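The 409 to Hendside

Yayra Nartey had never caught a night bus in her life, and she thought it was marvellous! The windows were fogged up, the heater blew on her ankles, and the driver (a big cheerful man called Vojtěch Halás, according to his badge) was humming something with an awful lot of verses.

"Where to?" he'd asked at the stop.

"Hendside. All the way to the sea."

"End of the line, then. Best bit!"

She had her grandmother's kite across her knees, rolled up in a bath towel, red silk with a tail 12 feet long. It hadn't flown for 18 years. Gran had always said the wind at Hendside came up just before sunrise in April, and that you had to be on the sand waiting for it.

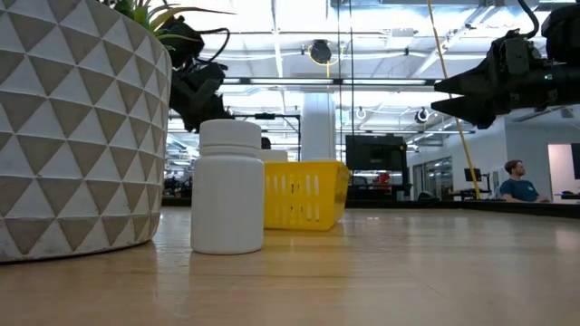
The bus swung round the reservoir and down through Lisudau, where a bakery had its lights on already and the whole lower deck filled with the smell of bread. Vojtěch pulled over, hopped out and came back with two hot rolls in a paper bag.

"I'm five minutes early," he said, passing one back to her. "What's in the towel?"

So she told him, all of it, with her mouth full, and he laughed out loud when she got to the part about the vicar's hat.
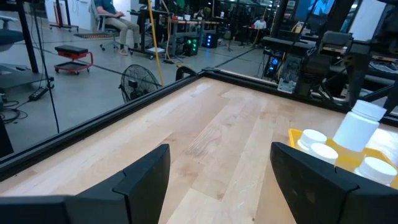
By the time they reached the sea wall the sky had gone the colour of a peach. Yayra ran down the steps, kicked off her shoes and let the silk go, and oh, it went up! It went up as if it had been furious at the cupboard all those years. The line sang and burned through her fingers and she shrieked like a gull.

Up on the road the bus sounded its horn, twice, and she waved with her whole arm.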